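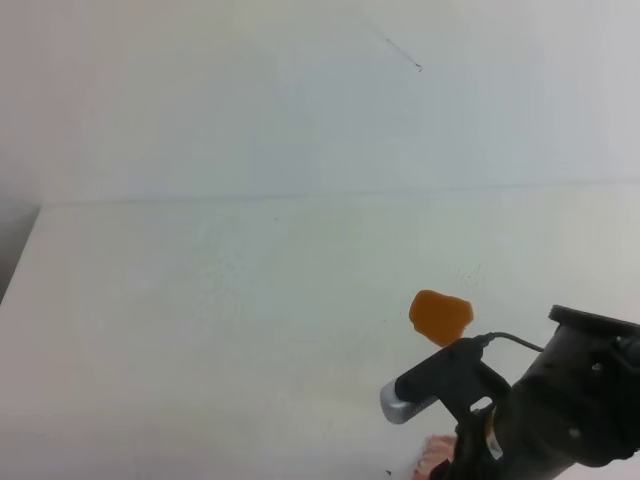

Drirnex white worktop, two months in

Bought to replace a scratched pine board on a bench used for sorting, labelling and light repair. The top is sold on its own; I fitted it to a pair of Plelex trestles. Price paid was £119, plus £43 for the trestles.

Fitting

Allow 50 minutes, most of it spent levelling. The fixing holes are not pre-drilled and the instructions give no screw length, so measure before starting. The back edge on mine sits against a painted wall, and any wall that is out of true will show along the join. A bead of sealant would hide it; I have left mine open.

Surface

Plain white, with no pattern to lose small parts against. Screws, seeds and offcuts of thread are all easy to find. The drawback is that dirt is just as easy to find. Faint grey specks show up on the white, and so does the odd dark one. A damp cloth deals with most marks. Pencil needs a little washing-up liquid — do not use a scouring pad, which dulls the finish.

Under a soft, even light the top is comfortable to work at for a whole afternoon. A bare bulb directly overhead gave me too much glare.

Compared with the Zetimero

The Zetimero top I use elsewhere has a light grey finish and hides dust far better. It is also narrower and bows slightly under a vice. The Drirnex has stayed flat so far.

Verdict

Recommended for sorting and clean bench work. For glue or paint, buy the Zetimero or put a mat down. Four out of five, one mark lost for the instructions.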